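Mon 5 October

Resin bench, frankincense batches for the December feast talk. Prukeo tears arrived, one bag, 118 g after sieving. Paler than the March lot, less dust. Hamamis sample still not here – chase.

Ground 4 g in the cold mortar. Freezer first, otherwise it gums up the pestle, did that last time. Charcoal disc from Wernanen lit badly, edges only. Second one fine. Smoke lemony at first then more like pine, turns harsh if left on bare charcoal. Sand layer under the resin helps alot.

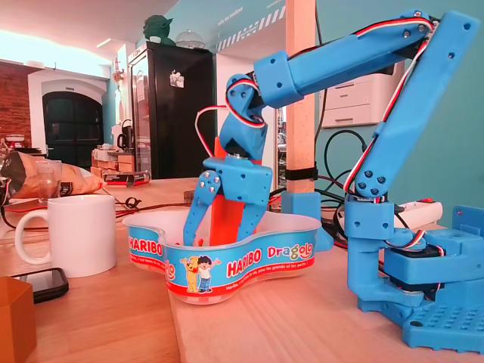

Do we need real myrrh for the comparison tray? Opoponax is close enough to smell at arm's length, but the talk is on the three gifts and the label has to say myrrh, so buy the proper stuff.

Mustonen price for myrrh: 900 for the big tin, 776 if we take the broken pieces. Broken is fine, it gets ground anyway. Ask if postage is in that.

Myrrh tincture from March has dropped a brown sludge. Filtered half through paper, very slow, left the rest standing. Smell still bitter, bit like old mushroms. Not for burning, only for the sniff jars.

To do – new lids for jars, gold leaf offcuts for the third dish, redo the labels (Nikolaos one has the wrong feast day, should be 6 December). Extractor fan ON before lighting anything. Ash bin emptied, mortar washed with spirit, still sticky round the rim.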